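The two-arm units now clearing guest rooms at the Lockwood take the floor trash first. The management case, put to staff in May, was that housekeepers would be relieved of bending. As a statement about joints and backs it is probably correct. As a statement about the job it leaves out most of what changes.

A housekeeper reads a room while picking it up. Trash on the carpet indicates how long the bathroom will take and whether the bed needs a full strip. When the pickup is assigned to a machine, that reading is lost, and the attendant enters with the same time allowance and less information.

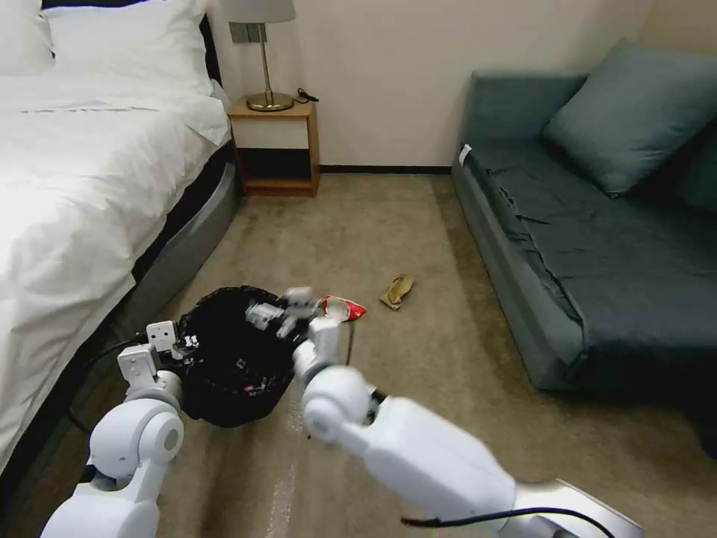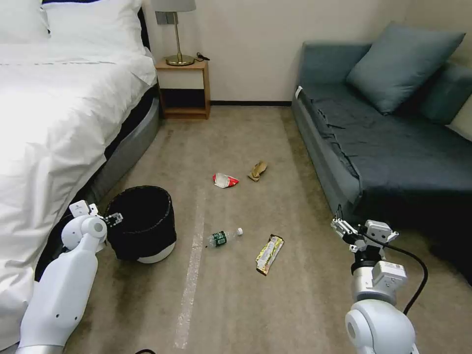
Wastebasket, wrappers and a gripper at the rim, in both views.

By the Femolness editorial desk
Opinion | Workplace

The second change concerns pace. Under the Drustach scheduling system, an attendant's list is now built from the machine's completion signal. If a unit needs around 11 minutes on a floor, the delay moves down the list to a person. The contract should record that delay as machine time. At present it is recorded as idle time against the attendant's name.

The third is grading. Tidying the floor was entry-level work, and new hires learned the room through it. The Rostenberg property has kept two trainee positions on pickup for this purpose, and other hotels should do the same.

None of this argues for removing the units. It argues for rewriting the time allowance before the next rooms are added, with attendants present when the figures are set.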